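**Mendska** is a filled yeast bun baked in and around Clinddale. It is made from a soft milk dough rolled around a paste of poppy seed, honey and lemon peel, and is sold whole or by the slice. Most bakeries make it in two sizes, and the larger one feeds a family.

## Preparation

The dough is mixed the night before and left to rise slowly in a cool room. In the morning it is rolled thin, spread with the filling and coiled into a round tin. Older recipes use lard – most bakers now use butter. The bun is brushed with milk and baked until dark brown.

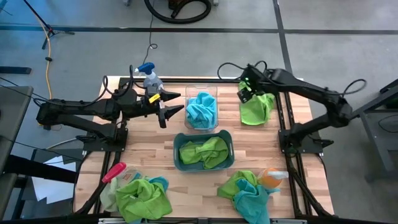
A plainer kind, called purba, leaves out the honey and has a crust of coarse sugar. It keeps for up to seven days in a tin and is often toasted once it goes stale.

## Commercial production

Neser, a family bakery in Clinddale, was the first to sell mendska by mail. It bakes around 2,000 a week in November, its busiest month, and far fewer over summer. The flavour of the mailed bun is milder than that of the shop version, with less lemon peel in the filling.

*Page last revised 14/03/2018*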